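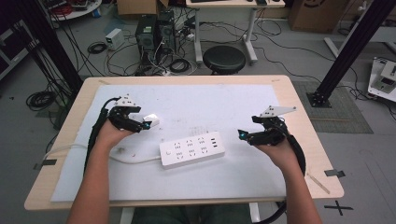
Final Project Report: A Spring Launch Campaign for Pradura

Submitted by Laurinda Leitão and Wendelin Wyss
Module: Advertising Planning and Practice
7 August 2021

1. Purpose of the project

The project set out to plan and test a small launch campaign for Pradura, a range of refillable cleaning products sold through independent shops. The client brief was supplied by the agency Wotitz, which asked for a campaign that could run outside the busy Christmas period and within a budget of 2,000 pounds. The agency wished to know whether a plain message about price would bring more visitors to the product page than a message about waste.

2. Background

Pradura had previously advertised only in November, when media costs were high and larger brands bought most of the local space. Sales records passed on by Wotitz showed little repeat buying in the months that followed. Earlier work for the brand had relied on a single slogan, and no record had been kept of how customers responded to it.

3. Method

Two versions of the advertisement were written. Version A led with the cost of a refill compared with a new bottle. Version B led with the number of bottles a household might avoid buying in a year. Both used the same layout, typeface and closing line, so that only the headline and the first sentence differed.

The advertisements were placed on the website of Jadoon, a free local listings magazine, and shown in turn to readers over equal periods. Printed cards carrying the same wording were left at shop counters. Visits to the product page were recorded with Ruler, the tracking tool used by the agency, and each version was given its own web address. Visitors were also invited to complete a short questionnaire.

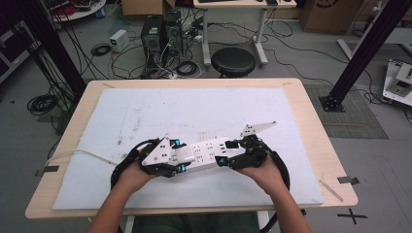

4. Results

The product page received 676 visits through the campaign addresses. Version A brought in the larger share, and its visitors were more likely to look at the list of shops. Visitors from Version B stayed longer on the page and more often read the section on materials - a difference that the agency had not expected.

Questionnaire replies were few and have been used only as background. Several respondents asked whether refills could be bought in larger sizes.

5. Limits of the work

The printed cards could not be tracked reliably, as some shops displayed both versions together. Visits to the page do not show whether a purchase was made.

6. Recommendations

It is recommended that Pradura use the price message in paid advertising and keep the waste message for its own website and packaging. Any further test should supply each shop with one version of the card only, and should include sales figures from the shops taking part. A copy of both advertisements and the questionnaire has been lodged with the department.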